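Right, a bit of a thread on the fire doors in Harkitbridge, as I've been asked about it three times since the residents' meeting.

1/ Our block has 14 floors and the council has now checked the lot. Turns out 19 front doors won't hold back smoke for the half hour they're meant to. Mine's one of them, lucky me.

2/ The letter says new doors "in February". It doesn't say who pays! Leaseholders like Beryl Parsons on the sixth floor have been told to expect a bill of up to 1,000 pounds each, and she's understandably livid.

3/ I rang the housing line and got Sadia Kiani, who was lovely and did look it up for me. Tenants pay nothing. Leaseholders are "under review" – same words as last time.

4/ Meanwhile the stay put advice still stands, unless the fire's in your own flat, in which case get out, shut the door behind you and ring 999. Please don't prop the landing doors open, even on bin day.

5/ I've got the full inspection report at home now, and I'm slowly getting through it with a cup of tea.

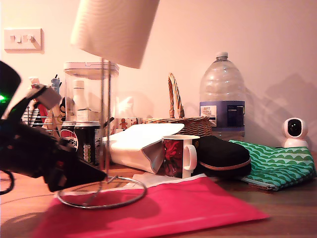 6/ The bit I'd read first is the part on the stairwell vents. Two of them were stuck shut when they were tested, and there's no date for the repair.

7/ Konrad Michalski is taking the petition to the next council meeting. 585 names so far – if yours isn't on it, he's in the lobby from 6pm with a clipboard.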